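Home Skills, Unit 6: Flexible Sheets and How to Store Them
Notes by Liesl Hubmann, Room 616

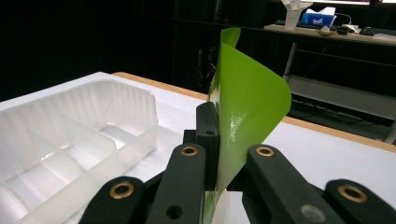 Lime-green film pinched upright. Look at the curve on the upper part.

Hi everybody! These are the notes from the plastics session, a little tidied up (my whiteboard handwriting was a disgrace, sorry). Bring them along in June when we do the drawer project, since I'm going to assume you've read them.

So, glossy plastic film. I love this stuff and I also kind of hate it. Hold a sheet upright by one edge and you'd think it would stand there like cardboard, but the top usually has its own ideas and flops over in a big arc. Ours curls up and over to the right like a tongue. How far a sheet flops depends on how thick it is, how tall it is above your grip, and whether it spent last winter rolled up in a tube. A short piece stands up a lot better than a tall one!

Now look along the left edge, where there's a pale, almost white strip at the bend. Light can do that on a glossy surface, and so can stress in the plastic, and the way to tell is to let the sheet relax and tilt it. If the pale line moves or goes away, it was light. If it stays put, you've got a crease, and I have never once gotten a crease out completely. (I tried an iron and a tea towel. Please don't try an iron and a tea towel.)

The speckled white patch on the curved part is glare, by the way. People in the Linden group always start rubbing at glare with a cloth, and then they've got scratches too.

Storage, which is what most of you asked about:

Flat is best. A big clear tray like the one on the table is my favorite, because you can see the colors without digging. Put the tall sheets in first and the offcuts on top.

If you have to roll, roll loosely, and use a paper band. Rubber bands leave a dent.

Pick a sheet up with two hands, from opposite edges. One-corner pinching is how the little half-moon dents happen, and I do it myself all the time when I'm in a hurry.

Don't mix films and papers in one stack. They cling, and then you pull out 4 when you wanted one.

For next time: find one flexible sheet at home (a folder cover, a placemat, whatever), stand it up by the edge, and sketch the curve from the side. Then grip it lower down and sketch it again. Mora section, your sketches go in the blue folder. Minden section, just bring them with you.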